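Sollenov Hanging Mesh Baskets

Wall storage for desks, craft tables and workbenches

Sollenov baskets hang from a rail, a crossbar or a post, so the things you reach for all day stay off the work surface. The line has two styles. The mesh basket has a perforated hexagonal pattern and comes in white. The grid basket is black wire with wide openings. Both are made of metal and both are sold as single pieces.

Mesh basket, white
Item 2377

The hexagonal openings are small enough to hold bottles, tape, glue sticks and other supplies that would slip through a wire grid. You can still see what is inside from where you are sitting. Two hooks on the back rim go over a bar or rail. The hooks are part of the basket and do not come off. Bottles can stand up or lie on their sides, depending on how much room you have above the basket.

Grid basket, black
Item 2820

The grid basket is meant for flat items such as notebooks, note pads, envelopes and folded patterns. It has no hooks. Fasten it to a post with zip ties or screw it to a wall through the back wires. We suggest four zip ties for a post, two high and two low. Pull them snug before you trim the ends. Zip ties are not included, but any hardware store will have them. Black or white ties both work. 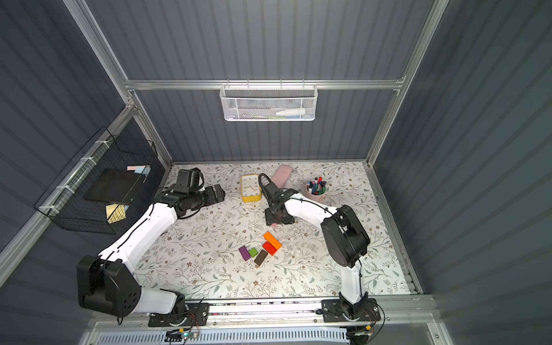 If you are hanging both styles at one desk, put the mesh basket on the back wall near the middle and the grid basket on the side you write with. Sit down and reach for each spot before you fasten anything. Most people hang the first one too high. The bottom of the basket should clear whatever you keep standing along the back of the table, such as a clock or a pen cup.

On an aluminum post, wipe the metal with a dry cloth first. Dust lets the ties slide. If the basket still creeps down after a week or so, wrap one turn of cloth tape around the post where the ties go and tighten them again.

Care

Wipe with a damp cloth and dry right away. Do not put either basket in the dishwasher. Small scratches in the finish can be touched up with ordinary metal paint. For ink, use a little rubbing alcohol on a cotton ball and test it on the back first.

Weight

Each basket is rated for 3,000 grams with the load spread evenly. That rating is for the basket itself. Your rail, post or wall has to be able to carry the same load. Zip ties vary, so check the package.

What customers say

"I keep my sticky notes and my order book in the grid one and it has not moved since I put it up. I would like it in white too." Felicidad Cabrera

"The mesh one is good for bottles. The hooks were tight on my rail and I had to work them on. Holding fine." Divina Bautista

Ordering

Sollenov baskets are sold through Lemero and ship from our Pascual warehouse. Orders placed before 2 p.m. go out the same day. Unused baskets can be sent back for a refund if the tag is still on. The matching Stoltia rail is out of stock and will be back in September. Rails from other makers will fit the mesh basket as long as the hooks can pass over the top of the bar, so measure yours before you order.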